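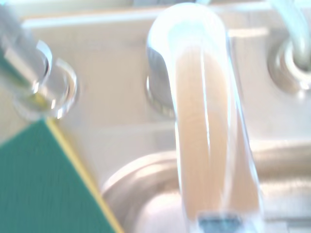

Sink module, wrist camera view: tap spout, with the sponge at lower left.

Robotics Club: kitchen task moves to the sink

Wednesday, February 22, 2023
Print this page | E-mail this item

The Sanholm student robotics club has started the second part of its Clillisix project, in which an arm learns to wipe down a kitchen sink. Table wiping was finished last term with 700 recorded runs, of which 30 were discarded for bad timestamps.

Steel is harder on the vision code. Chrome fittings reflect the ceiling light and the edge detector treats the highlights as solid objects. The Dinsa group is testing shorter exposure times and a mask for saturated pixels. The Esa group has kept the old settings so that the two sets of results can be compared.

The sponge is found by colour, green face first, then the yellow edge. Wiping paths stop short of the tap base until the collision model has been checked.

The target for March is 500 runs at the sink. Members who have not yet done the emergency stop training may log data but may not operate the arm. Sessions are in room 736, and laptops need the current build installed beforehand.

Shares: 7 | Comments (2)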